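Notebook, gear cell, February, 8:40 a.m.

Coffee machine down again. Grenent says the part is in transit, which it has been since before I worked here. Started collection anyway.

Task for this batch is still gear onto peg. Operator drives, arm follows, we log everything and label it afterward. Dalia Lepik on the controls for the first half, me on the keyboard, Saqib Gilani at the next desk making remarks.
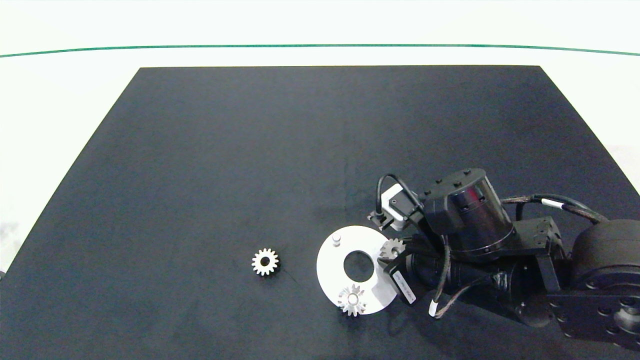
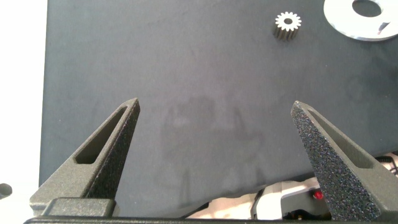 Why not just script it, when we know where the peg is? We know where the peg is on a good morning. The plate gets bumped, the gears get put down wherever a hand happens to leave them, and a scripted move is wrong by the thickness of a fingernail and then wrong forever. The policy is supposed to learn to look and correct, so it needs to see a lot of looking and correcting.

Total in the Droltum store before today: 3,631 episodes. Sounds like a lot until you filter for ones with a gear starting on its edge, and then you're down to 198. Everyone who resets the board lays the gears flat, me included. It's tidy and it's killing us. The last checkpoint sees an upright gear and hovers over it like a man who has forgotten why he came into the kitchen.

So new reset rule, taped to the monitor: at least one gear on its edge in every block of 20, and move the plate between episodes. Move it properly. A nudge doesn't count, Saqib.

9:30. First block done. Dalia is smooth, which I've been complaining about for a week and she has been ignoring for a week. Her approaches go straight down, close, lift, done. Lovely to watch. Teaches the model nothing about being off by a little. Asked her to start some grasps deliberately off center and recover. She said she'd spent two months learning not to do that. Fair. She did it anyway, and the recoveries look natural enough to keep.

10:15. Threw out 7 episodes. Most of them were the wrist stream lagging behind the joint log, same as last month. Restarting the Venckus recorder clears it for an hour or so. The proper fix is on my list, under the other proper fixes. One more was me leaning on the space bar and ending the episode halfway down to the peg. I have labeled that one "operator error" and would like it noted that the operator was not Dalia.

Argument about failed grasps. Saqib wants them deleted, on the grounds that the model will copy them. I want them kept and tagged, because a drop followed by a clean second try is exactly what we're short of. Settled on: keep if it ends with the gear on the peg, otherwise move to the reject folder and don't delete anything until the Prarkus people have had a look. They may want rejects for their success classifier. They may also never answer the email.

11:50. Swapped operators. Saqib drives like he's parking a truck. Slow, big corrections, long pauses while he thinks about it. Trimming the pauses at the start and end only; the ones in the middle stay in for now, though I suspect we'll end up with a policy that stops to think about it too. Flagged his episodes with his initials so we can train with and without and have something to be rude about later.

Labels: somebody has been typing "gear_up" for both "gear upright" and "gear lifted". I checked. It was me, in both cases. Split into gear_on_edge and gear_lifted from this batch on. Old ones need going through by hand.

To do:
Script the label check so it rejects anything not on the list.
Recorder lag, properly this time.
Hold out one block from each operator for eval before anyone trains on it.
Ask Dalia whether she'll do another session of bad approaches. Bring coffee from outside when asking.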